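Stetholm Robotics Club opens its doors for tape-sorting day

21/11/2018 – For immediate release

Hello from all of us at Stetholm Robotics Club! I'm Ishbel Semple, I look after the club, and I'm very pleased to say we've been given a place in the Tretel Schools Challenge, up against 16 other teams (gulp).

Our task is to get the arm to pick up rolls of coloured electrical tape and put them in a tray, with no help from human hands once it starts. Sounds easy, doesn't it? Our pupils have logged 257 practice goes so far and they'll happily tell you about every single one.

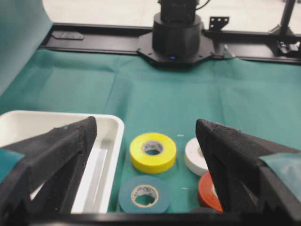 Rajeshwari Arumugam and Calum Lamont are our two drivers this year, and Calum says the yellow roll is his favourite – don't ask me why! "I dream about tape now," says Rajeshwari.

We'd love you to come along and watch a practice before the final in March. Entry is free and there will be cake.

Press contact: Heather Moncrieff, Stetholm Robotics Club, care of the school office.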